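Okay, I promised a few of you I'd write up how I finally got my grandmother's recipes out of the tin and into some kind of order, so settle in, because I can't tell a story short. (1/12)

The tin came to me in October. It's an old cookie tin with a dented lid, and inside were cards, envelopes, the backs of seed packets, and one recipe for plum dumplings written on a bank deposit slip. Some in pencil, some in that lovely slanted blue ink she used for everything, including the grocery list. (2/12)

My first mistake was trying to type them all up in one weekend. I got through 8 cards and then lost a whole evening to one that just said "the good cake, as usual, but less." Less what, Grandma?? I still don't know, and I've made it with less of everything at this point.

So I slowed down. One card a night, after dinner, with tea. I'd read it through, copy it exactly as written, misspellings and all, and then underneath I'd write what I thought it meant in plain cups and teaspoons. Keeping those two parts separate was the best decision I made, and I'd tell anybody to do the same.

The measurements were a project all by themselves. She had a "blue cup," and my aunt still has the blue cup, bless her, so I asked her to fill it with water and pour it into a measuring cup. It holds a good bit less than a regular one! Which explains why my biscuits had been coming out like wet sand for years.

Pencil cards, a small tip: don't try to darken the writing. I almost did. Hold the card near a window in the morning with the light coming from the side and you can read a lot more than you'd think. I got an entire pickle recipe back that way. 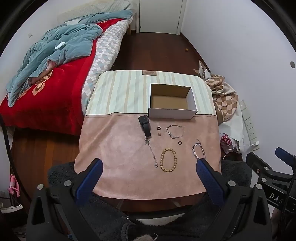

For sorting, I started out with categories like a proper cookbook, soups and breads and so on, and it just didn't feel like her. Now they're sorted by when she made them. Snow days, church suppers, somebody's had a baby, too many tomatoes. It makes no sense to a stranger and perfect sense to my cousins.

Several of you asked about the binder. It's a Pemar, the plain one with the wide rings, and the sleeves are from Flasura. I like that the sleeves open on the side, so a card doesn't slide out onto the kitchen floor when you pick the thing up. Mine lives on the shelf by the stove and already has butter on it.

The one I was most nervous about was the walnut roll. She made it every winter and I never once watched her do it, which I'm still a little sore at myself about. The card gives the filling in great detail and then, for the dough, says "make dough." I went through 6 tries.

Try number four was close, and I nearly stopped there. Then my mother mentioned on the phone, in the middle of a completely different conversation about her gutters, that there was always sour cream in it. Sour cream! It's nowhere on the card. I wrote it in the margin with Mom's initials next to it.

So please call your people and ask them, even if you've already got the card in your hand. Ask what the kitchen smelled like, or what went wrong the year the oven quit. I got 2 more recipes just from letting my aunt ramble (I come by it naturally).

I've still got a stack of envelopes to get through, and one card in handwriting none of us recognize, for something called "Irnon bread" with a whole lot of caraway in it. If that name rings a bell for you or your mother or your mother's neighbor, please write to me. I'm baking it Saturday or no Saturday, as soon as I find my big bowl. (12/12)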